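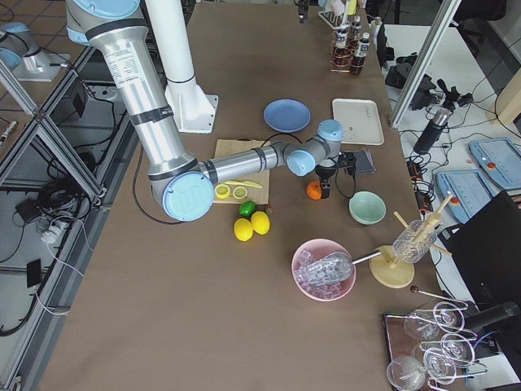

Six games left, and the same old promises

April is when our coaches start talking about destiny, and Stilton's has been at it again. After the draw with Gerka he told the club podcast that his side were "in charge of our own season" and that nobody in the league would want to play them in the finals. I was at the ground. I can think of several clubs who would be delighted to.

Let's look at what happened. Stilton had the ball for long stretches of the first half and did very little with it. The goal came from a corner the Gerka keeper should have punched clear, and from the 60th minute on they defended so deep that their own striker was heading balls off the penalty spot. Gerka equalised with 15 to play and should have won it. Calling that a point gained is generous.

Bindu Rao, who captains the side and has been its best player by a distance, was more careful. "We stopped passing forward," she said afterwards. "If we do that against Drolten we'll get a hiding." I'd take her version over the coach's.

Drolten are up next, away, on that narrow pitch with the slope toward the clubrooms. Stilton haven't won there in years and I can't see what has changed. The midfield still looks a runner short, and the new formation — a back three on paper, a back five whenever anyone attacks it — leaves the wingers chasing their own fullbacks.

There is also the matter of Rodrigues, who sit one place behind with a game in hand and have barely rated a mention. They don't give grand interviews. They do keep clean sheets, and their run home is kinder than anyone else's in the top half. Should they win the spare game, Stilton drop out of the finals places and all the talk about destiny will need a rewrite.

I'd be happy to be wrong. The girls have trained hard through a wet autumn and the crowds have been good, even at the 6 pm kick-offs. But I've heard this speech before, from this coach and the one before him, and both times we finished the season watching somebody else's final.

Kick-off at Drolten is 2.30 pm. The supporters' bus leaves the car park at noon and there were still seats at the time of writing.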